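Table Setup Assistant, part time
Flindard – Tremero site
Posted 13 July 2026

Flindard is hiring one part-time assistant to prepare and reset tabletop layouts of plates and foam blocks. The post starts in August and runs for nine weeks. Work is done standing, at a long table covered in brown paper and marked into squares with blue tape.

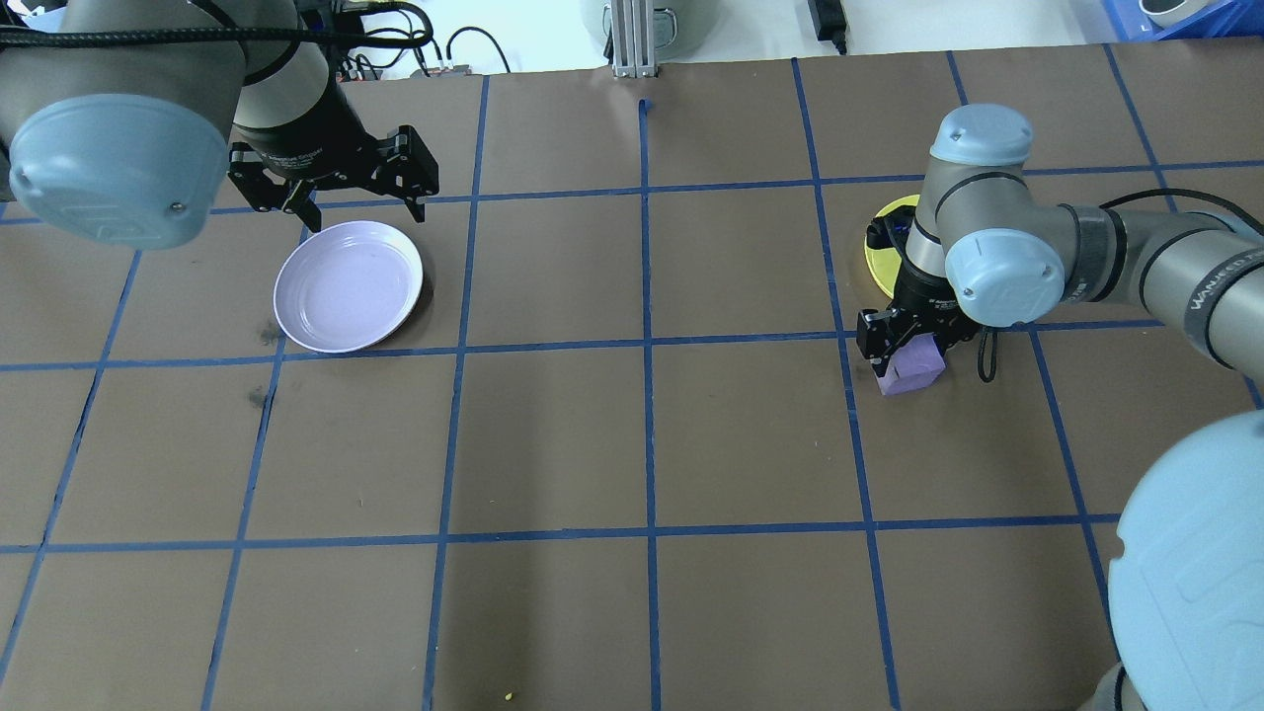 The assistant reads a layout from a printed sheet, places each item in the square given, and records the layout number. The current set, named Clastis, has 209 layouts. Most use plates and blocks in two colors. Placement is checked against the sheet before the layout is signed off.

Other duties:
Replace paper and tape when worn
Wipe plates and return stock to the bins
Report damaged blocks
Keep the side table in order

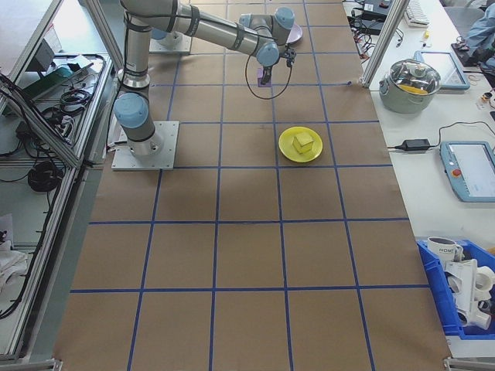
Work table with grid, side table at right

Applicants must be able to follow written instructions exactly and tell yellow from purple under indoor light. Prior lab or warehouse work is useful but not required. Training takes place on site during the first week.

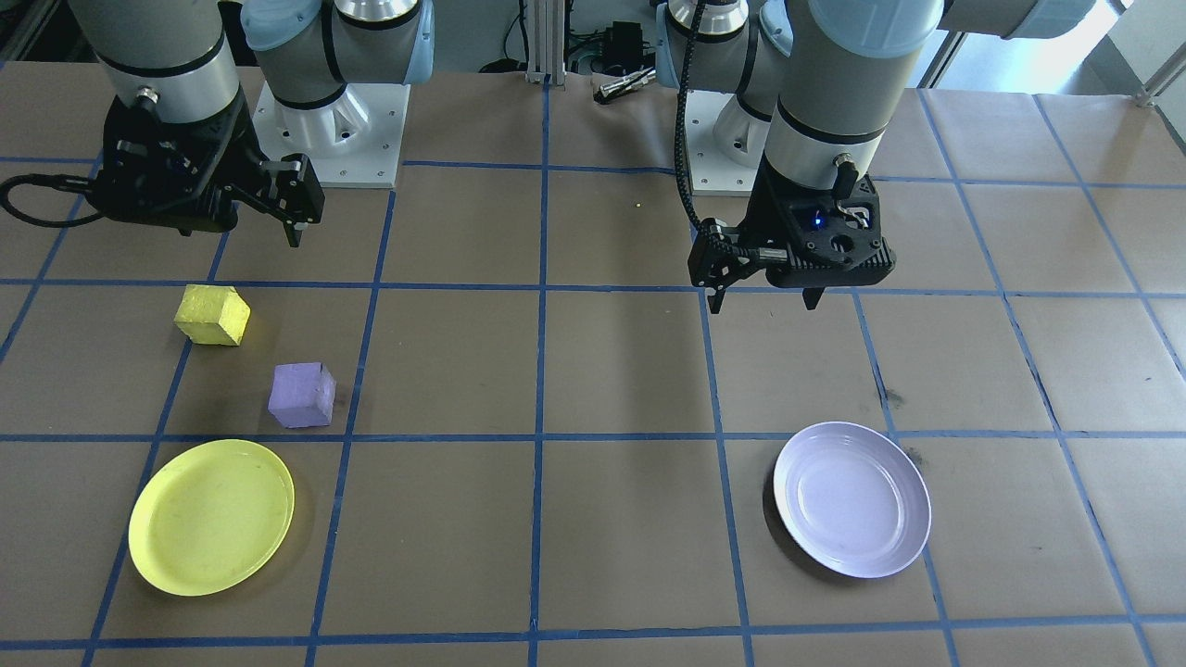 Accuracy matters more than speed in this post. A layout sheet gives the square for each item and states whether the item may cross a line. A yellow cube straddling the tape, with a purple one fully inside its own square, is a valid layout if the sheet calls for it – the assistant should not straighten it. Plates are set flat, rim up. Any item knocked out of place is reset from the sheet and never from memory.

Hours are mornings only. Pay is set by the Escobar scale, entry step, and is issued every two weeks. Gloves and a work coat are supplied.

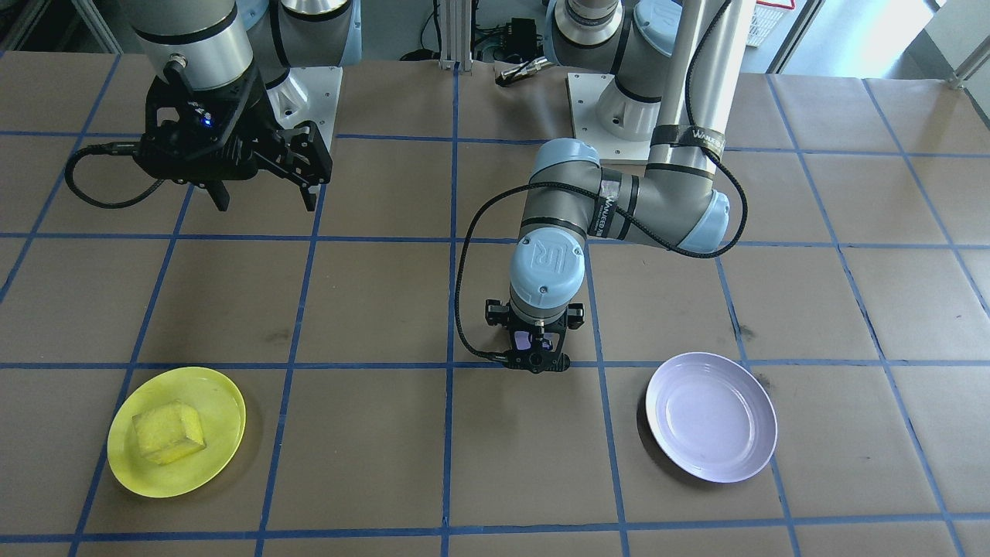
Can I apply if I am only free for part of the nine weeks?
The post is for the full term. Shorter periods are handled through the reserve list, which you may ask to join in your letter.

To apply, send a one-page letter and a work history to the Flindard hiring desk, quoting reference 2443.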